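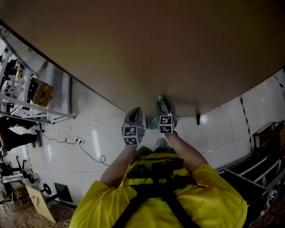

Kusetti, Season One: Review

Kusetti wants you to know it's about rich people. The first episode spends its opening minutes on a marble staircase, a closet with its own elevator and a dog that eats better than the maid. By the time somebody says an actual joke, I had checked how long was left.

The setup is an old one. Nanum runs a fashion house she inherited and can't manage. Her sister Cloromo (the names are explained in episode 2, badly) keeps the books and keeps quiet about what's missing from them. Their mother lives upstairs and rings a bell. Over 12 half-hour episodes the money runs out, very slowly, and everyone goes on ordering lunch.

I kept reading that this was the sharpest comedy of the spring. Sharp about what? The show says Nanum is vain and then shows her being vain, again and again, in a new hat. Any decent sitcom about awful people gives them something they want badly enough to embarrass themselves for. Nanum wants a window display. She gets it in episode 4, and the writers seem as lost afterward as she is.

Hülya Altıntaş plays the mother and is the one good reason to watch. She has maybe five minutes per episode and does most of it sitting down. The dinner in episode 7, where she reads the firm's debts aloud as if they were a guest list, is very funny – I played it twice. Then the plot sends her off to a spa for three episodes and the air goes out of the whole thing.

The laugh track is a mistake. It comes in early, and it comes in loudest on the lines that need help. I'd also like to know who decided every scene change needed a saxophone.

Some of it works. The rival designer, Öztürkmen, is written as a bore instead of a villain, and his long story about a zipper pays off nicely in the finale. The sets look expensive, and the costumes are better than the clothes we're told are brilliant. A running bit about a $1000 umbrella got me by the third go.

A second season starts in May. I'll look in for Altıntaş if she's back in the house, but I won't be clearing my Sunday for it.

Rating: 2 out of 5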